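Prendergast Facilities Support
Ticket 119: Booking confirmations not reaching guests
Opened by: Kelly Holroyd, Reservations, Gorero Guest House
Assigned to: Kourosh Hosseinzadeh
Priority: High
Status: Resolved
Opened: 5 November 2019

Summary
Guests who book through the Gorero website are shown the confirmation page, but many do not receive the confirmation email. Reservations staff first learned of the problem when a guest telephoned to ask whether her payment had been accepted. Bookings entered by staff at the front desk are not affected.

Initial review (K. Hosseinzadeh)
The booking records are complete and payments have been posted correctly. No reservation has been lost. The web server log shows that a message was created for each booking and handed to the mail relay. The fault is therefore in the relay or beyond it.

Reservations was asked to supply the addresses of guests who reported a missing message. The list received contained 25 addresses, most of them with the same two mail providers. Staff were instructed to resend these confirmations by hand from the front desk account and to record each one in the booking notes.

Update 1 (K. Hosseinzadeh)
The relay log was obtained from the hosting company, Idum. Messages to the affected providers were refused with a permanent error stating that the sending server was not authorized for the domain. The site was moved to a new Idum server shortly before the first complaint. The domain's SPF record still lists the address of the former server only.

A corrected record was prepared and sent to Mahsa Vahidi, who holds the login for the domain registrar. The time-to-live value was also lowered so that any further correction would take effect quickly. 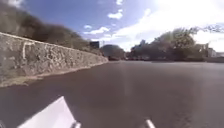

Update 2 (M. Vahidi)
The new record has been published. Please note that the registrar's control panel added a second SPF entry and left the old one in place. I removed the old entry after checking with Kourosh, as a domain may carry only one.

Update 3 (K. Hosseinzadeh)
Test bookings were made to mailboxes at both affected providers. One message arrived in the inbox. The other was accepted but placed in the spam folder. The headers show that SPF now passes and that the message carries no DKIM signature. Signing was enabled on the former server and was not carried over in the move.

A new key was generated on the relay and the public half was published by Ms. Vahidi. Both tests were repeated and both messages were delivered to the inbox.

Update 4 (K. Holroyd)
Three guests who booked overnight have replied to their confirmations. Please keep the ticket open until the February newsletter list has been discussed. It goes to some 500 past guests, and Homa Mirzaei has asked whether it can be sent safely.

Reply (K. Hosseinzadeh)
The newsletter is sent through Purka and does not use the Idum relay. Purka must be included in the SPF record, and this has now been done. Ms. Mirzaei should send a test copy to her own address before the full mailing.

Resolution
SPF record corrected; DKIM signing restored; Purka added as an authorized sender. The mail records have been added to the server move checklist. Any further refusals should be reported under this ticket number with the full text of the error.

Closed by: Kourosh Hosseinzadeh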